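Hakuron Garment Folding Study: Frequently Asked Questions

Last updated May 28, 2023

We receive many of the same questions by email, so we collected the answers on one page. If you read the report already, you can skip to the part on the sleeve-first result.

General

What is the study about?

We want a robot with two arms to learn how to fold knitwear by learning from people. The people do not move the robot. They hold one gripper in each hand and fold the garment themselves, and the recordings are used later to train the robot. The main question of the study was whether the order of the folds matters for the learning. It does, and more than we expected.

Why knitwear and not towels or T-shirts?

Towels were done by many groups before us. Knitwear is thick, it stretches when you pull it, and a folded sleeve makes a bulge that pushes the next fold out of its place. A method that works on a flat cotton shirt can fail completely on a sweater.

Who is responsible for the study?

The recordings were planned and made in Brendstead under Maëlys Huet. The training code is called Jaltis and is maintained by the same group.

Recording

Why do you use hand-held grippers and not teleoperation?

We tried teleoperation in January. It was slow, and the people who recorded became careful in a way that is not natural. They stopped correcting small mistakes, and we need these corrections in the data. With the gripper in the hand, a person can feel when the knit slips between the pads and will grasp again without thinking about it. The price is that hands can reach positions that the robot arms cannot. We check every recording against the arm limits before training.

Where did you record?

Mostly in bedrooms. A bed is softer than a table, and the fingers press into it when they pick up an edge. We did not ask people to remove patterned covers. A plain background makes the camera's task easier, but then the policy gets confused the first time it meets a bedspread with squares and zigzags.

How many recordings are in the set?

The full set has 1,662 recordings. We removed 297 of them before training. In 294 of these the position tracking was lost for too long, usually when a hand turned the camera fully toward the cover. The other removed ones had a wrong garment label.

Does one recording show the complete fold?

Yes. It starts with the garment flat and ends when the person puts both grippers down. We do not cut it into steps by hand.

Can I see the faces or rooms of people?

Faces, no. Parts of rooms, yes - a window or a curtain can be visible at the edge. Everybody who recorded at home agreed to this in writing and could ask us to delete a recording.

Result

What is the sleeve-first result?

We compared 2 orders of folding. In sleeve-first, both sleeves go across the body before the bottom is brought up. In body-first, the garment is folded in half along its length and the sleeves come after. Policies trained only on sleeve-first recordings finished the fold more often, and when they failed they failed in a way that was easier to recover from. Policies trained on a mix of the two orders were the worst. They often started with one order and changed to the other in the middle.

Did you try to fix the mixed case?

We gave the policy a short tag at the start that says which order to follow. This helped a lot, but not enough to reach sleeve-first alone. We think the tag is forgotten after a long pause. This is our guess and we did not test it well.

Does it work on cardigans?

No. The two front panels slide apart when a sleeve is pulled across. Please do not cite us for cardigans.

Was the Patwary test set used for training?

No. Patwary is our name for the garments we kept apart. No item from it was recorded with the grippers.

What do you mean by "sleeve bulge" in the report?

It is the thick part that a sleeve makes when it lies across the chest. Its height and direction decide where the next grasp should be. On the red sweater the sleeve runs diagonally across the upper half, with the ribbed cuff near the right side, and the blue pads are over the lower center of the body.

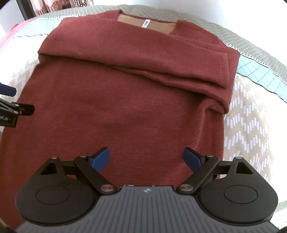 Corrections and questions

Please write to the Jaltis mailing list and put the section name in the subject line. We answer slowly during recording weeks.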